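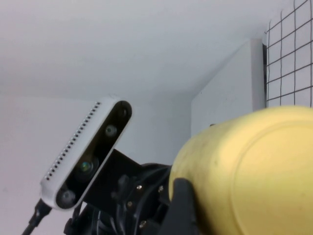

卓上アーム「Nerkumura」レビュー:家事ロボットはもう働けるのか

うちの工房の給湯コーナーに、Clileoから借りた卓上アーム「Nerkumura」を置いて3か月になります。借りるときの条件はひとつだけ、「本当に家事に使ってみて、良くても悪くても書いてください」。なので遠慮なく書きます!

最初に結論っぽいことを言ってしまうと、私はけっこう好きです。でも、食器を任せて外出できるかと聞かれたら、まだ無理かなあ。

良かったところ

まず設置が思ったより楽でした。机に固定して、ケーブルをつないで、画面の案内に沿って位置合わせをするだけ。説明書は正直かなり読みにくいんですが(翻訳がところどころ怪しい)、困ったときはサポートのConsuelo Bañuelosさんがすぐ返事をくれて、その日のうちに動きました。

手首のところに深度カメラがついているのも気に入っています。前に試したRombergのアームは上からの固定カメラだけで、自分の腕の影になったとたんに迷子になっていたんですよね。手元で見てくれるとやっぱり違います。

音も静かめ。朝の6時に動かしても、隣の部屋で寝ている家族から苦情は来ませんでした。

コップの片づけをやらせてみた 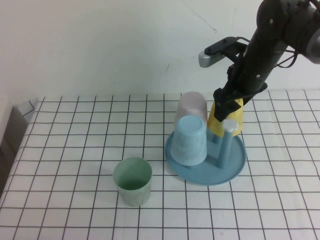

私がいちばんやってほしい家事は、昔から食器まわりです。洗うのは嫌いじゃないのに、そのあとの片づけがとにかく面倒で……。題材に選んだのはコップと水切りスタンドで、見慣れた食器だから気が楽だし、色違いだと「次は黄色」みたいに指示しやすいんです。ただ、やらせてみると人間がどれだけ器用か思い知らされます。黄色いコップは伏せた状態でスタンドの支柱のすぐ後ろにあるので、つかむにも離すにも指の逃げ場があまりない。口を上にして置いた緑のコップなら、まわりが空いているぶんずっと気楽に見ていられます。

3か月で試した回数は517回、途中で私が手を出さずに済んだのが400回でした。数字だけ見るとなかなか優秀!でも残りの117回は、倒す、止まる、変な角度で置く、のどれかです。台所でこの割合だと、結局そばで見張ることになるんですよ。その間に自分で片づけたほうが早い日もありました。

気になったところ

動作がとにかくゆっくり。安全のためなのはわかるけれど、忙しい夕方に見ているとじれったいです。あと、スタンドの位置を少し変えただけで位置合わせをやり直したくなるのも困りもの。掃除のたびに動かす家だとつらいかも。

作業場のほうはどうかというと、友人のJudit Borbélyの店では同じアームに小物の箱詰めをさせていて、そちらはずいぶん順調だそうです。箱の場所も中身も毎日同じなら、こういう機械は強い。うちの流しみたいに、昨日と今日で置いてあるものが違う場所はまだ苦手なんだと思います。

どんな人に向いているか

機械の世話そのものが楽しい人には、かなりおすすめです。設定をいじって、昨日できなかったことが今日できると本当にうれしいので!家事の時間を減らしたいだけの人は、もう少し待ったほうがいいと思います。

星をつけるなら5つのうち3つ。次はVillalobosの柔らかい指先に替えて、ふきんをたためるか試してみるつもりです。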